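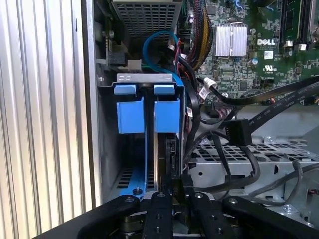 1. Conectores SATA

Antes de acercar la pinza, corte la corriente y descargue el chasis. El conector se sujeta por el cuerpo, nunca por el cable. En el Dell del taller los dedos entran en vertical, paralelos al disco. Velocidad: 13 mm/s en los últimos 100 mm.

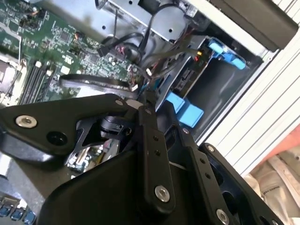 2. Pestañas azules de la bahía

Presione sin girar la muñeca. Si el eslabón exterior roza la jaula metálica, retroceda y corrija el ángulo — forzarlo dobla la chapa. Nuestro script Zornadia guarda cada posición; el ajuste válido salió tras unos 835 ciclos de prueba.

Los cables negros sueltos se apartan a mano y se fijan con velcro. 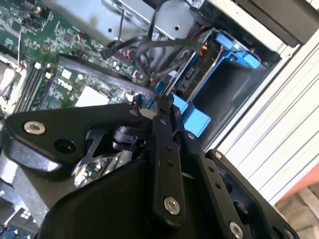 Conviene repasar también los tornillos hexagonales de las bielas cada semana, con fijador de rosca medio.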